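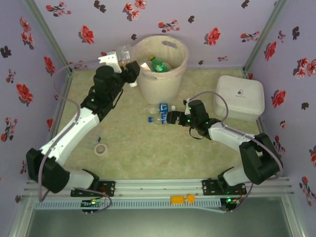 4. Sorting empty drink bottles

Most of the advice on the side of a bin assumes you have unlimited time and a spare sink. The steps below cover what makes a difference with the Kasness round bin, and leave out what doesn't.

4.1 Stand the bin against a wall. It tapers toward the base, so it tips more easily than the brochure lets on, especially with a few bottles leaning on one side. Keep the handle opening where you can reach it.

4.2 Empty each bottle. A quick rinse is plenty. We have seen claims that a smear of juice ruins a whole load, and we remain unconvinced.

4.3 Check your local rules on caps. Some depots want them on, some want them off, and the signs don't always agree with the staff. If you have no rule to go by, leave them on so they don't end up on the floor.

4.4 Leave the labels alone. Peeling them is tedious, and the Tilahun depot has never asked us for it.

4.5 Put the bottles in one at a time. Clear and coloured plastic can share the bin unless your collector says otherwise.

NOTE: Squashing bottles saves room, but a deposit machine may refuse a bottle it can't read. If you collect the refund, keep them in shape.

CAUTION: Pick up bottles lying on the floor before you carry the bin anywhere. They roll underfoot.

4.6 Lift the bin out before it is full to the rim. The Ultberg catalogue (part 2815) sells a liner for this job. Paweena Khunthong tested it for us through December and went back to no liner at all. It bunched up at the bottom and made emptying slower.

4.7 Wipe the inside with warm soapy water when it smells. The "odour-resistant" wording on the carton should not be taken as a reason to skip this.

For replacement bins, quote part 137.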